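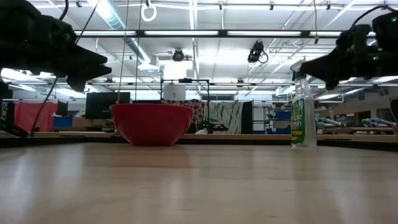 Degreaser residue on kitchen table, what next?

I have a pale wood table with an oil finish, bought secondhand from a shop in Munlow. I've been wiping it with an all-purpose cleaner straight from the spray bottle after dinner. Now there is a dull patch where the kids sit and it feels a little tacky. Water doesn't shift it. Do I have to sand the whole top? It was $158 so I'd like to keep it going, but I don't own a sander.

Posted by grekton40

Don't sand yet. Tacky usually means cleaner that never got rinsed off, mixed with softened oil. Put a few drops of dish soap in a bowl of warm water, wring a cloth out hard and wipe with the grain. Go over it again with plain water, then dry it with a towel right away. Leave it overnight. If it's still dull but no longer sticky, rub in a thin coat of whatever oil the table had and wipe off the extra after fifteen minutes. Lay the oily rags flat outside to dry – they can catch fire if you ball them up.

For daily wiping, dilute the cleaner. The label gives the ratio. Most nights a damp cloth is enough.

Posted by Levholm

Just sand it. I did mine by hand with 220 paper and it took one evening.

Posted by user1233

I'd try the soap first too. One thing to add: test under the table edge before you oil, as secondhand tables sometimes have varnish on top and oil will sit there and stay sticky. If a drop of water beads up for ten minutes, it's probably varnish.

Posted by appiah_1029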